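September, bench notes, Plikano grippers (the hand-held pair)

Picked up again a little after two. The right one has been closing lazy since we swapped its cable, and I finally got fed up enough to do something about it! Took the jaws off, wiped the slides, put on a tiny dab of the Cosimari grease (tiny, I mean it, last time I drowned them) and ran 300 open-close cycles while I ate lunch. Zero on the encoder had drifted by 19 ticks, so I reset that too and saved the old values under 403 in case I messed up.

The left one I only cleaned. It reads fine, and I'm not touching a thing that reads fine.

Still to do: tighten the top plate screws on both, find a better strain relief for the right cable, order spare jaw pads from Lemieux. Checking grip on the orange block at the end of the clear tray, white board down, left one held open off to the side. 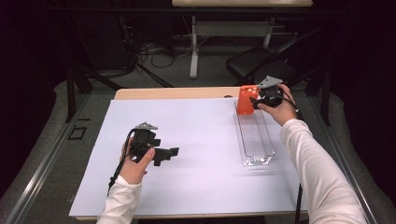 Emanuel Ilie wrote under this that the zero should be taken again once the grease has worked in, and that he'd give it another 110 cycles before trusting the number.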